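第三章 安装与首次使用

3.1 开箱之后，先别急着通水

感谢您选择Cotimdale台下式净水器。

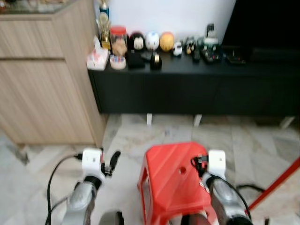
这一章会陪您从关总阀一直走到喝上第一杯水。我们知道，很多朋友拿到新机器恨不得马上装好，可净水器这东西，前面多花一点时间，后面能省下好多擦地的工夫。所以请您先泡杯茶，把这一章从头到尾读一遍，再动手也不迟。

整个安装过程，手脚麻利的朋友大约60分钟可以完成；第一次接触水管的朋友慢一些也完全没关系，我们编这本手册的时候，就是照着“第一次”来写的。

3.2 安装前的准备

请准备好以下工具：活动扳手一把、十字螺丝刀一把、卷尺、剪管刀（没有的话，锋利的美工刀也可以，但切口要平）、抹布若干、水盆一个。手电筒或者头灯也很有用，橱柜里头总是比想象中暗。

随机附件都装在小号纸袋里，包括：三通进水阀、白色进水管、蓝色净水管、红色废水管、Baloyi滤芯三支、排水卡箍一只、生料带一卷、固定螺丝一包。白、蓝、红三种颜色在后面会反复提到，您不妨先把它们分开摆好，免得待会儿蹲在柜子里摸来摸去。

注意：滤芯外面的塑封膜请留到3.4节再拆。过早拆开，滤料容易受潮沾味。

放机器的位置也要先量一量。机身左右两侧各留出至少2厘米的空隙，上方要留够换滤芯时往上提的高度。有些家庭的柜子里已经住着垃圾处理器、小厨宝和一大堆锅盖，这时候请先做个取舍，硬塞进去，将来换滤芯的时候会很辛苦的。

3.3 连接水管

1. 关闭水槽下方的冷水角阀。如果角阀年久拧不紧，请改关入户总阀，并提前跟家里人打声招呼，洗头洗到一半停水可不好受。

2. 打开厨房水龙头，把管里的余水放干净，然后把水盆放在角阀正下方。

3. 用扳手拧下冷水软管与角阀的接头。管里还会流出一点水，属于正常情况，抹布这时候就派上用场了。

4. 在角阀外螺纹上顺时针缠生料带，缠到手感略紧即可。方向要是缠反了，拧的时候生料带会自己翻卷出来，您会看到一团白色的小絮，那就拆掉重新缠一遍。

5. 装上三通进水阀，先用手拧到底，再用扳手紧四分之一圈。

小心：请勿过度用力。三通阀的密封靠的是里面的胶垫，拧得太狠反而会把胶垫压变形，过几天就开始渗水。

6. 把原来的冷水软管接回三通阀的上口，白色进水管插入侧口。插管时先推到底，再轻轻往回拉一下，拉不动就说明卡住了。

7. 蓝色净水管连接机身“净水”口和台面上的净水龙头。管子请留一点余量，转弯处做成大弧度，不要折死角。

8. 红色废水管接到排水卡箍上，卡箍装在存水弯的上方。这一步需要在排水管上开一个小孔，只钻透靠外的一层管壁就好，千万别把对面那一层也钻穿了。

提示：切管的时候，刀口要与管子垂直。斜口的管子插得再深也封不严，这是我们客服接到漏水电话时问得最多的一件事。

3.4 安装滤芯与冲洗

9. 撕掉三支滤芯的塑封膜，按机身上的1、2、3号位依次装入。每支滤芯顶部都印着编号，对准箭头，向右旋转至听见“咔嗒”一声。

10. 缓慢打开角阀，先开一半。这时候请不要离开，拿干纸巾把每个接头都擦一圈，看看纸巾有没有湿。确认没有渗漏以后，再把角阀完全打开。

11. 打开净水龙头，连续放水15分钟。刚出来的水可能发灰，也可能带着细密的小气泡，那是滤芯里的炭粉和空气，请放心，冲着冲着就清了。这些水拿去拖地、冲厕所都好，请不要饮用，也不要拿去养鱼。

12. 关闭净水龙头，插上电源，按住面板上的“复位”键，听到两声提示音后松手。指示灯由闪烁转为常亮，就表示滤芯计时已经开始。

警告：插拔电源前请擦干双手。橱柜内的插座应高于可能积水的位置，并带有接地保护。如果插座就在水管接头正下方，请先请电工移位，这一步请别省。

3.5 头几天的照看

装好的头一晚，建议您在机器下面垫一张干报纸，第二天早上看一眼。报纸是最老实的，哪怕只渗了一滴，也会留下一个小圆印子。如果发现印子，请先关角阀，再对照下面的情况处理：

接头处有水珠：把管子拔出来，检查切口是否平整，必要时剪去一小段重新插入。拔管时要先压住接口的小环，硬拔会划伤管壁。

三通阀处有水珠：多半是生料带缠得不够，或者缠反了方向，请回到第4步。

滤芯座下方有水珠：滤芯可能没有旋到位，取下后检查胶圈有没有夹着沙粒，擦净再装。

机器发出“嗡嗡”声但不出水：请看看角阀是不是只开了一半，这种情况比您想象的常见得多。

如果家里几天没人，比如六月里带孩子出去玩一趟，出门前请关掉角阀、拔下电源。回来以后先放几分钟水再饮用，存在管里的水总归不新鲜。

3.6 什么时候换滤芯

三支滤芯的总处理水量为4,000升，面板会根据流量自动计算。指示灯变成橙色时，您可以开始联系经销商订购；变成红色时，请尽快更换。水质较硬的地区，1号滤芯会提前堵塞，表现是净水龙头的水流越来越细。这时候不必等灯变色，单独换掉1号滤芯就可以了。

请使用Baloyi原装滤芯。市面上有一些外形相近的滤芯，卡口看着差不多，胶圈却薄了一点点，装上去当天不漏，过一阵子就说不好了。由此引起的漏水不在保修范围内，这一点还请您体谅。

换下来的旧滤芯沥干水以后，可以送到Flusden的各个门店回收。外壳会拆下来再利用，您若是路过，顺手带上就好。

3.7 与旧款机器的不同

老用户请留意：如果您以前用的是Dradley系列，这一代的进水口和净水口左右对调了。我们负责编写安装说明的Dennis Rashidi自己在家换新机的时候，也习惯性地插反过一次，水从净水口倒着进去，龙头只滴了几滴。插反并不会损坏机器，关水、拔管、对调、再冲洗一遍即可，冲洗时间仍按第11步执行。

另外，旧款的固定支架孔距与新款不同，请使用本次附带的螺丝重新固定。旧孔可以用橱柜贴遮一遮，不贴也不影响使用。

水龙头的日常清洁、面板各指示灯的含义以及童锁的设置方法，请接着看第四章。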